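ガレージ壁面収納システム開発事業 中間進捗報告書

報告日:11月9日
提出先:Metura 製品開発助成担当
実施者:Trunevent 収納機器開発部

1. 報告の範囲

本報告書は、4月の交付決定を受けて着手した「Gezer」シリーズ(住宅ガレージ向け鋼製壁面収納システム)の開発について、上期終了時点の進捗、試験結果、費用執行状況および下期の計画をまとめたものである。対象は吊り戸棚、床置きロッカー、引出しユニット、作業天板、有孔パネル、壁面レールの6品目とする。換気扇付きロッカーは申請時に参考品目として挙げたが、助成対象外であるため本報告には含めない。

なお、申請書で「標準棚」と表記していた部材は、社内図面の呼称に合わせて「可動棚板」に改めた。部材の仕様に変更はない。

2. 進捗の概要

設計は全品目で完了した。試作は床置きロッカー、吊り戸棚、引出しユニット、壁面レールの四品目が二次試作まで進み、有孔パネルと作業天板は一次試作の段階にある。申請時の工程表に対し、作業天板が三週間遅れている。天板の反り対策に伴う芯材の再選定が原因で、詳細は第5項に記す。

量産用金型は、可動棚板の受け金具と引出し前板の二型を発注済みである。受け金具の型は初回サンプルを受領し、寸法検査を終えた。爪部の曲げ角度が公差の上限に寄っていたため、型の修正を依頼している。修正後サンプルの検査結果が出るまで、量産承認は保留とする。

3. 本体構造

本体は冷間圧延鋼板の溶接構造とし、側板と背板の接合部をスポット溶接、底板の前縁を連続溶接とした。申請時は底板もスポット溶接のみで計画していたが、一次試作の移送試験で前縁の口開きが認められたため変更した。溶接長の増加により一台あたりの加工時間は延びるが、底板補強材を一点廃止できるため、部材費と加工費の合計は計画値の範囲に収まる見込みである。

扉は二重構造で、内板にハット形の補強を通した。錠前は三点締まりを採用し、上下の掛け金は扉内部のロッドで連動させる。ロッドのガイドは樹脂成形品で、低温環境での割れを確認するため、冷凍庫内に放置した後の開閉操作を繰り返した。割れおよび白化は認められなかったが、ガイドの固定ねじに緩みが出た個体があり、緩み止め剤の塗布を組立手順書に追記した。

塗装は粉体塗装とし、色はグレーと濃紺の二色で進めている。濃紺は膜厚のばらつきが角部で目立つ。吊り掛け治具の向きを変更した試験片では改善が見られたものの、扉の裏面側に掛け跡が残る。外観基準に照らして許容できるか、品質保証部門で判定中である。

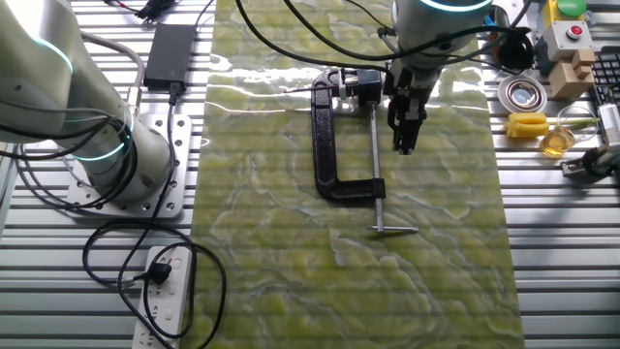 可動棚板は、受け金具を柱の長孔に差し込む方式で、工具なしに高さを変更できる。調整ピッチは30mmとした。申請時の案では調整ピッチをより粗く設定していたが、塗料缶や工具箱など高さの異なる収納物を想定した配置検討で、上段に使えない空間が残りやすいことが分かり、細かい側に改めた。長孔の増加に伴う柱の剛性低下は、柱の折り返し幅を広げて補っている。

4. 試験結果

4.1 棚板の静荷重試験

可動棚板に等分布荷重を与え、中央部のたわみと除荷後の残留変形を測定した。床置きロッカー用の棚板は、たわみ、残留変形とも社内基準を満足した。吊り戸棚用の棚板は、たわみは基準内であったが、除荷後に後縁の折り返しがわずかに開いた試験体がある。折り返しの端部をつぶし曲げに変更した試験体では、同じ変形は再現しなかった。二次試作の後半分からこの形状に統一している。

荷重の与え方については、砂袋による等分布荷重に加え、鋼製ブロックを前縁寄りに置く偏荷重を追加した。実使用では重量物が手前に置かれることが多く、等分布荷重のみでは評価が不足すると判断したためである。

4.2 扉の開閉耐久試験

床置きロッカーの扉について開閉耐久試験を実施している。試験機の停止は計二回あり、いずれもチェーンの張り調整によるものであった。扉側の異常による中断はない。丁番の摩耗粉が下段の棚板上に落ちる現象があり、丁番の軸に樹脂ブッシュを挿入した仕様を並行して試験している。

4.3 壁面レールの引抜き試験

吊り戸棚は壁面レールに掛けて固定する。試験は木下地と鋼製下地の二条件で行った。木下地では全ての試験体で設計荷重を上回り、破壊はねじの引抜けではなくレール側の長孔の変形から始まった。鋼製下地では、下地材の板厚が薄い条件で余裕が小さい。施工説明書には、鋼製下地に取り付ける場合のねじの本数と位置を別表として示す方針である。

石こうボードのみの壁への取付けは、申請時から適用外としている。この扱いに変更はないが、販売店への聞き取りで、下地を確認しないまま施工される例が想定されるとの指摘を受けた。レールの梱包に下地確認用の紙型を同梱し、下地位置に印を付けてからでないと穴位置が決まらない手順とした。

4.4 引出しユニット

引出しはボールベアリング式の全引きレールを用いる。最下段は深型とし、電動工具のケースを収められる寸法を確保した。二段を同時に引き出せないよう連動ロックを設けたが、床の不陸により本体がねじれると、ロックが戻らなくなる事象が発生した。原因はロック棒と背板の隙間不足である。隙間を広げ、併せて脚部のアジャスターの調整範囲を拡大した。対策後の試験体では、床に傾斜を付けた状態でも動作を確認している。

4.5 有孔パネル

有孔パネルは、フックの着脱性と保持力の両立が課題である。フックの首部を短くするとがたつきは減るが、塗膜の厚い個体で挿入しにくくなる。現在は孔径を塗装後の寸法で管理する方法に切り替え、検査用の通り止まりゲージを製作した。ケーブル、散水ホース、柄の長い園芸用具の三種に対応するフックは、線材の曲げ形状まで確定している。

5. 遅延事項と対策

作業天板は、集成材の芯材に表面材を貼る構成で計画した。一次試作を試験室に保管したところ、長手方向の反りが基準を超えた。表裏の含水率の差によるものとみられ、裏面に防湿処理を施した仕様と、芯材を合板に変更した仕様の二案を比較している。

防湿処理案は外観と質感の面で優位にあるが、切断面の処理に手間がかかる。合板案は反りが小さい一方、前縁の仕上げに縁材が必要になる。費用差は小さく、判断は反りの長期測定の結果を待って行う。いずれの案でも天板の固定方法は共通で、下部キャビネットの設計には影響しない。

万力などを天板に挟んで固定する使用を想定し、前縁の張り出し寸法は当初案より大きく取った。張り出しの増加により引出しの前板と干渉しないことは、図面上および一次試作で確認済みである。

工程の遅れについては、天板を除く品目の設置評価を先行させることで、全体の完了時期への影響を抑える。設置評価用の天板には市販の平板を仮に用い、本仕様が確定した時点で差し替える。

6. 設置評価

Tilbergの住宅展示区画内にあるガレージに、床置きロッカー、吊り戸棚、引出しユニットを設置し、使用状態での評価を開始した。コンクリート床には水勾配が付いており、アジャスターの調整範囲の妥当性を見るうえで適した条件である。

組立は、説明書の草案のみを渡して二名で行う方式とした。記録から抽出した主な問題点は、扉の左右の取り違え、棚板受け金具の上下の誤り、梱包材の角当てと部品の見分けにくさの三点である。受け金具には上向きを示す刻印を追加した。扉については、左右で丁番の取付穴の位置をずらし、誤った側には取り付けられない形状に改めることを検討している。

施工手順のうち、吊り戸棚を先に取り付けるか、床置きロッカーを先に据えるかは、草案では作業者の選択に任せていた。床置き側を先に据えると脚立の置き場所が限られるため、改訂版では吊り戸棚を先とする。

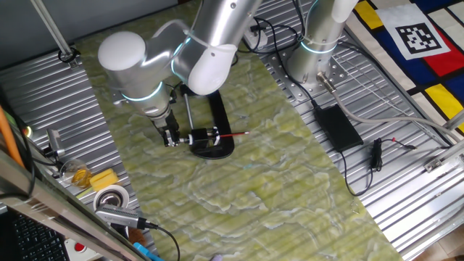
Meturaからは、上記の手順変更について、吊り戸棚を先に付ける場合は床の勾配を見越した高さの基準線が要るのではないか、床置き側の天端と吊り戸棚の下端が平行にならないと利用者はすぐに気付く、説明書に基準線の取り方が書かれていないなら図を入れてほしい、との意見があった。あわせて、錠前の鍵を紛失した場合の対応が販売開始までに決まるのか、また予備鍵の番号管理をどこが担うのかについても照会を受けている。

基準線については、床の最も高い位置を起点として壁に水平線を引き、そこから吊り戸棚のレール高さを取る手順を説明書に加える。図は三面とし、水準器を用いる場合とレーザー墨出し器を用いる場合を分けて示す。鍵の番号管理はTrunevent側で行い、購入時の登録番号に基づいて予備鍵を発送する方式を基本案とする。未登録の場合の本人確認方法は未定であり、次回報告までに案をまとめる。

7. 費用執行状況

上期の執行額は3,448千円である。内訳は試作材料費、金型費、試験費および設置評価に係る運搬費で、このうち運搬費は459千円となった。運搬費は計画を上回った。床置きロッカーを完成品の状態で搬入したことによるもので、以後は分解梱包の状態で搬送する。分解梱包での搬送は、梱包仕様の評価を兼ねる。

試験費は計画を下回っている。開閉耐久試験を外部委託から社内実施に切り替えたことによる。差額は、塗膜の塩水噴霧試験の試験体追加に充てたい。費目間の流用に当たるため、別紙の変更申請書を本報告書と同時に提出する。

金型費の残額は、受け金具の型修正の完了後に支払う。人件費は助成対象外であり、上記の額に含まない。

8. 下期の計画

下期は次の作業を行う。

作業天板の芯材仕様の確定と二次試作
有孔パネルの二次試作および保持力試験
受け金具の修正型による再検査と量産承認
扉の開閉耐久試験の完了、丁番仕様の決定
塗膜の塩水噴霧試験
施工説明書の改訂と、改訂版による組立評価の再実施
分解梱包の落下試験および積載試験

濃紺の塗装仕様は、掛け跡の判定結果により治具の再製作が必要となる場合がある。その場合はグレーのみを先行して量産に移し、濃紺は後追いとする。販売計画への影響は営業部門と協議中である。

9. 添付資料

静荷重試験記録、壁面レール引抜き試験記録、組立評価の問題点一覧、費用執行明細、費目間流用に係る変更申請書。引出しユニットの連動ロックに関する対策図は、図番の改訂手続きが完了次第、追って提出する。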